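# Zetlow stock count sheets

Last updated: Jul 31, 2019

Count sheets from the Zetlow parts store, put into one format so they can be searched and compared. There are 1,465 rows in all, one row per item per count. The paper originals are kept at the Vallberg office.

## Files

- `counts.csv`: all the rows
- `shelves.csv`: the 65 shelf codes in use, with the old code where there was one
- `notes.txt`: remarks copied from the margins of the sheets

## Columns in counts.csv

| Column | Meaning |
|---|---|
| `sheet` | Number printed at the top of the sheet |
| `shelf` | Shelf code, new style |
| `item` | Item name as written |
| `qty` | Quantity counted |
| `unit` | `each`, `box` or `kg` |
| `initials` | Who did the count |

Item names have been left as they were written, spelling mistakes included. "Grey washer" and "washer, grey" are the same item and you will need to join them yourself. Quantities over 1,000 were nearly always estimated by weight, and the sheets don't say which scale was used.

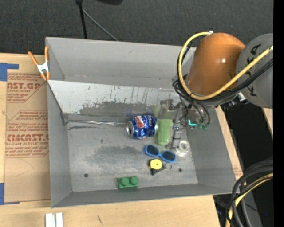
*Grey bin on a wooden tabletop, with a KUKA arm.*

Shelf codes changed in June. Sheets from before then have been moved to the new codes using a list made by Fotini Chrysikopoulos. Eight rows could not be matched and have `shelf` set to `unknown`.

## Known problems

- Sheet 8 has a coffee stain over the last few lines. Those quantities are blank.
- Some `box` rows should be `each`. Compare with the previous count before using them.
- Items supplied by Mwakyusa appear under both the supplier's part number and our own.

## Loading

Files are UTF-8, comma separated, with a header row. Open `counts.csv` with the shelf column set to text, or leading zeros will be lost.

## Contact

Corrections to Arnel Dumlao, with the sheet number and the line.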